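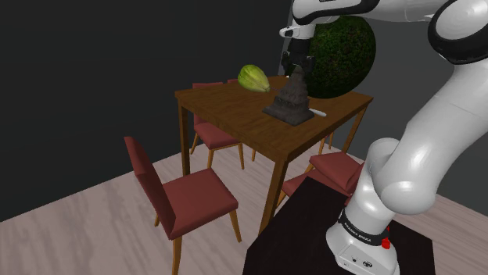

How to teach a simulated arm to pick up a tall, awkward object by remote control

Welcome back! If you have followed the earlier pages in this series, you already have your simulator installed and a Franka arm that moves when you ask it to. Now comes the part I enjoy most, which is sitting down with a controller in your hand and showing the arm a task yourself, over and over, until you have enough good examples to train on.

The task for this page is a simple one to say and a fiddly one to do. A dark stone sculpture, shaped like a stepped temple, stands on a dining table. The arm has to come down over it from above, close its fingers on the narrow top section, lift it clear of the table and set it down again closer to the middle. I like this sculpture as a teaching object because it is wide at the bottom and tapered at the top, so a lazy grasp gets punished right away.

What you will need

You need the simulator, the Franka arm with its two-finger gripper, and something to steer with. I use a Prakance hand controller, and the recorder I talk about below is the one that comes with Verow. A keyboard will do if that is all you have, but please be patient with yourself, as turning the wrist with key presses takes a good deal of getting used to. Give yourself a quiet afternoon as well. My first full set took me most of one, with two breaks for tea and one for grumbling.

Step 1: Set up the table

Load the dining table and place the sculpture on the side nearest the robot's stand. Add a few other things too. My table has a big yellow-green fruit on it, something like a papaya, and a huge leafy green ball rises behind the sculpture. You can choose whatever you like, but do leave a clear path down to the object from above. Chairs can stay where they are, provided the arm never has to swing low on that side.

Check that the sculpture is resting on the tabletop before you go any further. Press play, wait until everything has settled, and save that settled state as your start. If you skip this, objects may drop a tiny distance at the beginning of every recording, and your robot will learn that the world always begins with a little hop.

Step 2: Bring the gripper above the object

Open Verow, connect the controller and hold the trigger that links your hand to the arm. (Let go of it and the arm stops following, so you can move your own hand back to a comfortable place and carry on.) Start with the motion scale turned down low. It feels terribly slow for the first few minutes – stick with it, you can raise it later.

Move across first and come down second. I know how tempting it is to head for the target in one long diagonal swoop, and it looks lovely when it works, but the fingers have a way of clipping the upper tiers. Stop when the gripper hangs straight down over the tip, then look at it from a second viewpoint. From one side a gripper can seem perfectly lined up when it is well in front of the object, and I have closed on thin air more times than I care to admit.

Step 3: Line up the fingers

Turn the wrist until the two fingers face opposite sides of the tapered section. The base slab is squared, so I use its edges as my guide. Lower the gripper until the top of the sculpture sits between the fingers, pause for a moment, and only then close. That pause matters more than you might think! It gives the recording a clear change from "approach" to "grasp," and the trained policy will be much less likely to start squeezing on the way down.

If the sculpture leans when you close, open again, back straight up and throw that recording away. A correction in the middle of a demonstration can be useful later on, but for your first set keep things plain.

Step 4: Lift, carry and set down

Lift straight up until the base is well clear of the table, then move sideways. Watch the bottom corners here, as they are wider than anything you are holding and they are what will catch on the fruit. Lower gently, let the base touch, open the fingers and rise straight up again. Don't end the recording until the gripper is clear of the tip.

Step 5: Save and repeat

Record 25 demonstrations to begin with, moving the sculpture a little and turning it a little each time. When Judite Cardoso tried this page out for me, she kept the sculpture in the same spot all the way through, and her policy was wonderful in that one spot and hopeless a hand's width away. After she added some variety it behaved much better.

My own recordings for this task run to 765 steps each if I am taking my time. One of my early ones came to 1,755 because I wandered off to look at the back of the table, and I deleted it. Long, dithering examples teach dithering.

Common troubles

The object slips out when lifted. Grip a little lower on the tapered section, and check the friction setting on the fingers. Bogdan Gajewski wrote in to say that his were set to zero after an update in July, so have a look there first.

The arm jerks when you press the trigger. Your hand has moved while the link was off, and the recorder is trying to catch up. Turn on "relative motion" in the Verow input panel.

The elbow drifts into an odd pose. Go back to the home position between recordings. It adds a few seconds each time, and it keeps all your demonstrations starting from the same place.

Playback misses the object. The start state was probably not restored. Reload it and play the recording again before you decide the data is bad.

Once you have your set, play every recording from beginning to end before training. It is dull work, I won't pretend otherwise, but a nice cup of something helps. The next page covers trimming the pauses at the beginning and end of each file and splitting off a few recordings for testing.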